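Plotano 2 – Two-Arm Tabletop Research Station

Wada Manipulation Group, equipment and methods

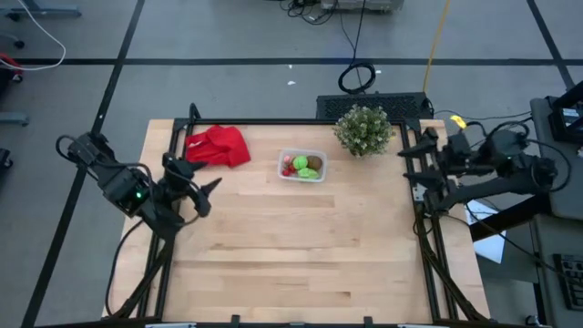
Plotano 2 is the station used for the group's work on learning two-arm tasks from recorded demonstrations. Both arms are mounted on a black frame around a wood tabletop, facing each other across the work area. Each carries a two-finger gripper.

Method
An operator drives both arms through a task while joint positions, gripper opening and video are logged together. Episodes are labeled by task and by which arm makes first contact. The policy is then trained on all tasks at once – no separate model is kept for cloth, containers or toy food.

Result
The current training set holds 3087 episodes. Of these, 2272 passed review and were used for the released policy. Hazem Hegazy found that removing episodes with long idle stretches helped handovers more than adding new recordings did. Cloth folding remains the weakest task. Failures there mostly come from the second grasp, when the far corner is hidden under a fold.

Configuration
Arms: 2, opposed mounting
Grippers: two-finger
Tasks in released set: 8
Logging software: Omier, station build
Overhead lighting: room lighting only

Availability
The station is shared with the Gurisham project and is booked in half-day blocks. Send requests to Tuấn Dương with the task list and the objects to be used. Liquids and powders are not accepted. Calibration files are replaced every March – older episodes must be loaded with the file they were recorded under.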